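The second-hand computer and the patient hand

By Mawar Oei

In the back part of the Ratemico building there is a smell of dust and old plastic, and I must say that I like it. My father repaired radios, so for me this is the smell of Saturday work done by people who know where every screw goes. Dimas Pasaribu, who runs the refurbishing side here, did not laugh when I told him. He gave me a pair of gloves and asked me to take out a stick of memory from an office desktop.

I needed 80 seconds. The first latch opened easily, the second did not, and I scratched my knuckle on the case. Then he told me that a trained person does it in much less, and that this same person will do it again and again until the end of the shift, with a sore thumb.

The service I came to see is called Drekow. It is sold by a small company of the same name, and it promises to take over the dull part of stripping used desktops: memory, cables, add-on cards, and later the processor. The customer does not buy the robot. The customer pays a monthly fee, and Drekow brings the arm, the gripper, the fixtures and a person who stays for the first weeks. Ratemico signed for a trial in December and has since extended it.

What surprised me is how little of the talk was about the arm. Arms like this can be bought by anybody with enough money. The difficult thing is the inside of an old computer, where the cables never lie in the same way twice. Someone has changed a drive, someone else has tied the wires in a knot, and a third person has left a sticker over a screw. A machine that expects order will have a bad day.

Drekow's answer is a piece of software named Chae. An operator first shows a task by guiding the arm through it, and Chae learns from these demonstrations together with the pictures from a camera near the gripper. Ratemico's staff recorded 400 of them for the memory task alone. Dimas did many himself, in the evenings, with the radio on. He says his wife knows the name Chae better than she would like.

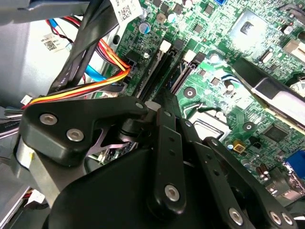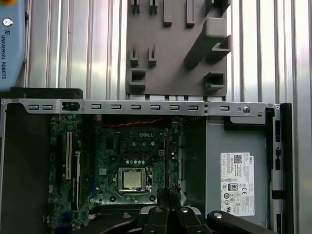
Inside the open desktops at Ratemico, the black gripper works close over a green motherboard.

I watched for most of an afternoon. The arm is slow, and you should know this before you telephone the sales office. It comes down, stops, seems to think, and moves a little to the side. On the good attempts the latch opened with a small click and the memory came up straight. On the bad ones the fingers closed on nothing, and the arm went back up to try again. On 2 attempts it pushed against a cable and the safety stop ended the job. Dimas moved the cable with one finger and pressed the button.

I asked him if this was annoying. He thought about it longer than I expected. "A new colleague also pushes the cable," he said. "But I can explain it to him while we are drinking tea."

The tools are held on a fixture made with a 3D printer, and I found this one of the most sensible parts of the whole offer. When a peg breaks, a new plate can be printed on site. Drekow supplies the drawings and does not ask for an extra payment. I wish the same was true for the gripper fingers, which must be ordered and took nine days to come.

The fee is the other matter. Ratemico pays 600 dollars a month during the trial, and the normal price will be higher. For a workshop which opens only a few machines in a week, I cannot recommend it. For a place with pallets to the ceiling, the sum looks different, especially if the arm can be left alone over the lunch hour. At present it cannot. Somebody must stay near enough to hear it stop.

There is a competitor, Demora, whose system unscrews and lifts out hard drives at a good speed. Dimas tested it as well. It was faster, but it accepted only a short list of case models, and his suppliers send him whatever they have. He sent it back with a polite letter.

Drekow says the processor task will come with the next update of Chae. This is delicate work, and Dimas does not want it before he has seen it done many times on boards that are already dead. He keeps a shelf of them for this purpose. Before I left he let me try the memory once more on one of these, and I was a little faster, and my knuckle stayed whole.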